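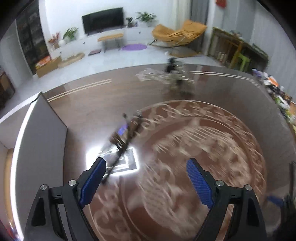

4 min read

Ticket: Youth custody tables, facility totals do not match demographic breakdown
Product: Clollurau reporting module
Opened by: Shagufta Kakakhel, statistics unit
Assigned to: Telmo Toledo, data support
Opened: 2022-07-08
Priority: High
Status: Closed, fixed

Problem as reported

Table 1 (young people in custody, by facility) gives a total of 789. Table 3 (young people in custody, by race and ethnicity) gives a total of 744. Both are built from the same snapshot and should agree. "Not recorded" is a category in Table 3, so missing ethnicity data should not lower the total.

The difference appears in the web view, the CSV download and the PDF. Clearing filters does not change it. Tables 2 (age) and 4 (offense group) both total 789.

Steps to reproduce

Open the custody snapshot in Clollurau. Select All facilities, All ages. Run Table 1, then Table 3. Compare the bottom rows.

Reply, Toledo

Reproduced on the test server with the same snapshot. Please confirm two things:

Was the snapshot edited after it was locked?
Did any facility send a late or replacement file?

Reply, Kakakhel

Snapshot not edited after lock. Drekville sent a replacement file, but before lock, and the load report shows it was accepted with no rejected rows. Rosia and Ó Néill sent one file each.

Work log, Toledo

Check 1: paging. The demographic extract reads from the case system in pages of 200 records. Suspected a short last page, as we had that fault in the release before last. The extract asked for the expected number of pages and all came back with the right record counts. Raw extract holds 789 records. Not the cause.

Check 2: duplicates. Looked for young people counted twice in Table 1 after a transfer between Drekville and Rosia. Every person ID in the snapshot is unique. Table 1 is correct and Table 3 is low.

Check 3: missing ethnicity codes. Records with a blank code are mapped to "Not recorded" as designed. Changed one test record to an invalid code and it was also mapped to "Not recorded". Not the cause.

Check 4: facility breakdown of Table 3. This option is hidden from public users, so it had not been looked at. Drekville matches Table 1. Rosia matches Table 1. Ó Néill is absent from the output.

The missing 45 records are the full Ó Néill population in the snapshot.

Cause

Table 3 is the only table that joins on facility name. The others join on facility ID. In the facility reference list, the accented letters in Ó Néill are stored as single characters. In the demographic file sent by the site, the same letters are stored as a plain letter followed by a combining accent. The two look identical on screen but do not match as text. The join drops rows with no match and writes no warning.

Earlier snapshots were not affected. The site used to type its name as "O Neill" and we had an alias for that spelling. The alias is still in place. The site moved to a new export tool this quarter and the spelling changed with it.

Workaround

Kakakhel asked for corrected figures ahead of the fix. In the snapshot workspace:

Open Reference, then Facility aliases.
Add an alias for Ó Néill, copying the name directly from the incoming file. Typing it by hand will produce the wrong form on most keyboards.
Save and rebuild Table 3 only.

Do not rename the facility in the reference list. That would break the link to the earlier snapshots in the time series.

Reply, Kakakhel

Alias added. Table 3 now totals 789. Percentages by group have moved and the draft text quotes the old ones in two places, so I am holding the publication until those are redone. Does the same fault affect the religion table? It is not part of this release but it is due in October.

Reply, Toledo

Yes. The religion table uses the same join. It has not been built for this snapshot, so no wrong figures exist, but it would have dropped the same records. I have added it to this fix.

Fix

Table 3 and the religion table now join on facility ID.
Facility names in incoming files are converted to one standard form on load.
A table build now stops with an error if its total differs from the locked snapshot total. The error lists the facilities with no match.

Testing

Removed the alias on the test server and rebuilt all tables from the original files. All totals 789. Loaded a file with a made-up facility name and the build stopped with the new error, as expected. Reran the previous four snapshots and compared them with the published tables. No differences.

Reply, Kakakhel

Checked on the live server after the update. Totals agree in web view, CSV and PDF. One small item: in the PDF the site name prints with the accent slightly to the right of the letter in the footnotes. The body of the table is fine.

Reply, Toledo

The footnote text is stored separately and does not go through the load step. Logged as its own ticket, low priority. Retyping the name in the footnote editor will correct it for this release.

Reply, Kakakhel

Retyped, prints correctly. OK to close.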